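Plostton's start-up floor, one winter on

22 January 2025

Readers with long memories will recall that the old seed warehouse in Plostton was going to be a cinema, then flats, then a cinema with flats on top. Since October it has been a place where small software firms rent desks, and against the run of local history it is filling up. The desks number 100. The kettles number one, and a strongly worded note about limescale has already gone round.

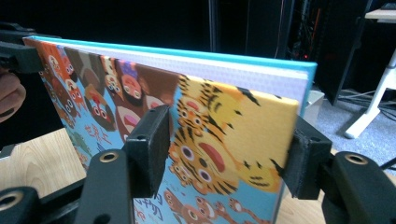
Biggest of the new arrivals is Skikine, which writes scheduling software for ferry operators and moved here after its rent in the city reached a figure its founders describe as "character building". The firm says it now has 368 vessels on its books. Most of these are small, and one, I am told, is technically a raft with a handrail. Skikine plans to hire over the spring and would like to hear from anyone who understands tide tables and can bear to explain them twice.

Downstairs is Bilyk, whose product reads invoices so that people don't have to. I gave it one of mine from this newsletter and it was rejected for having no purchase order number, so I can confirm that the thing works exactly like a real accounts department.

The grant scheme has been less cheerful. Kistard, the agency handling it, offers up to £1000 towards equipment, and the form runs to eleven pages, two of which ask whether you have read the other nine. By the closing date it had received 564 applications from across the county. Decisions were promised before Christmas. They are now promised "shortly", a word I have learned to treat as a season.

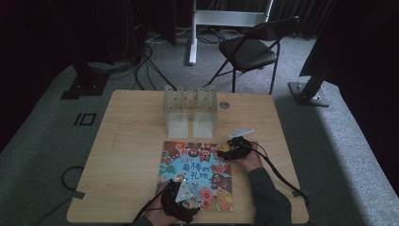
Broadband remains the sore point. The upgrade to the north side of the building has been put back again, and the tenants there have taken to uploading large files at lunch and going out for a long one. Anyone stuck waiting on a progress bar could do worse than a picture book with a crowd of round-faced, wide-eyed little monsters on the cover, an expression I have seen on several founders when the connection drops at 98 per cent. The landlord says new cable is on order. We have asked which order.

Desk enquiries go to the front office, mornings only. Bring your own mug.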